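Herringbone and Chevron Floors

Herringbone and chevron are two zigzag floor patterns that people (me included, for years) mix up all the time. I started this entry after my neighbor Hòa Khúc asked which one she had in her kitchen and I gave her the wrong answer with total confidence!

Names

Herringbone is named after the bones of a herring, which fan out from the spine on a slant. Chevron comes from an old French word for rafter, and if you picture two rafters meeting at the peak of a roof you've got it.

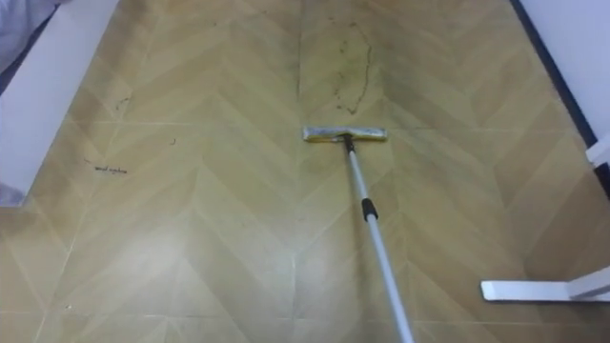 How to tell them apart

Look at the ends of the planks. In herringbone they're plain rectangles, and the end of one butts up against the side of the next, so the zigzag looks broken or stepped. Chevron planks are cut at a slant on both ends and meet point to point, so you get a clean V and a straight seam running the length of the room. Chevron wastes more wood because of those slanted cuts, and it usually costs more to lay.

History

The Romans set small bricks in a herringbone, a style called opus spicatum ("spiked work", after ears of wheat). Wood came much later. Grand French houses of the 1600s had a lot to do with making patterned parquet fashionable, and it spread across Europe from there.
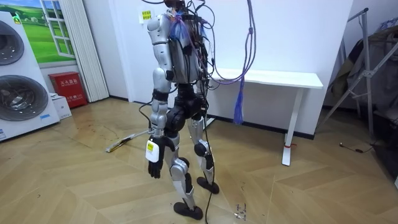
I grew up in Prevstead, where the old library had oak blocks laid in tar, and I can still remember the smell on a hot afternoon. Blocks like that can be sanded and refinished again and again, so plenty of old ones are still in use.

Vinyl versions

You can get both patterns in vinyl now, either as separate planks or printed on a sheet. The sheet kind goes down fast, but you have to line up the pattern at every seam (I was off by a hair in my hallway and I see it every single day). Most vinyl likes a damp mop and a mild cleaner. Skip the wax and the steam unless the maker says it's fine. 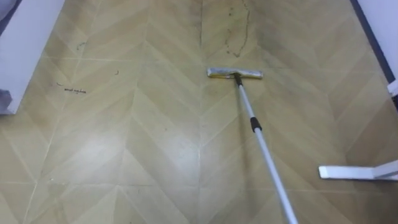
A flat mop on a chevron-patterned vinyl floor.

See also: parquet, basket weave, opus spicatum

Last updated 18 December 2018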